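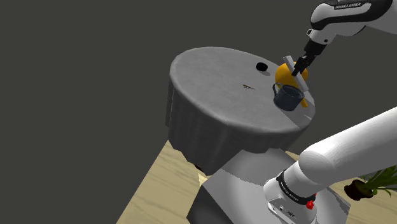

Rohani Ong wrote back to my first draft that I spend too long on extinction and not enough on what's still out there, and fair enough, Rohani! So I'm starting with the living ones.

Say hi, thank the Cidstead people for the room. Mention coffee is at the back.

Okay, marsh frogs. When I first walked the Nurnach wetland with Mogens Damgaard we heard 2 males calling all night (I counted them over and over, hoping for a third). Last December we logged 80. I still get goosebumps saying that number out loud, so pause here and drink some water.

Next bit is the reed beds. Ratih's team cut back the willow by hand, 3 winters in a row, and the open water came back along the whole east side. Play the frog recording now. Let it run longer than feels comfortable! 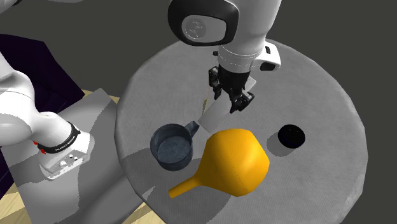 Can people walk their dogs at Nurnach? On the outer path, on a leash, and please stay off the bank in breeding season.

Then the ask: we need folks for the Friday night counts. You don't have to know your frogs, we'll teach you the calls in the parking lot. Bring boots and a flashlight, and a friend if you've got one. Sign-up sheet is with Cempaka by the door. 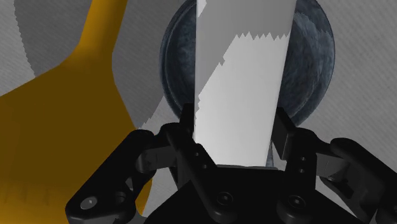
Black gripper closed around a long white object, dish behind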